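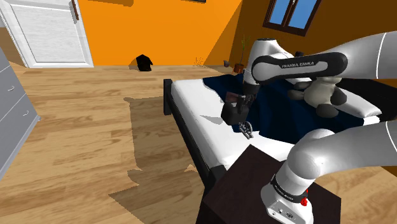
Priditz Youth Football Program
Interim Report to the Haugen Fund
Oct 6, 2019

This report covers the period from the opening of player registration in July to the end of September.

Registration and teams
The program set a target of 200 registered players between the ages of 8 and 15. That target was met before the first league match. The girls' section grew from 2 teams to 3, and all teams are entered in the Bestano district league. A fee waiver was granted to 41 players under the terms of the grant.

Coaching
Twelve coaches completed the entry-level course and the required background check. Two further candidates withdrew and their places will be offered again in the winter course. The under-13 boys' team is sharing a head coach with the under-14s until a replacement is appointed.

Facilities
Drainage work on the lower field at Urnell Park was finished three weeks behind schedule. Four home matches were moved to Bestano as a result, and the added bus costs were charged to the travel line. The new goals have been installed and inspected. Lighting for the training area has been ordered but not delivered.

Budget
Spending remains within the approved total. The program requests permission to move unspent funds from the equipment line to the travel line to cover the cost described under Facilities. A revised budget sheet is attached.

Next period
Indoor training will begin when the outdoor season closes. Hall times at Urnell have been requested and are awaiting confirmation.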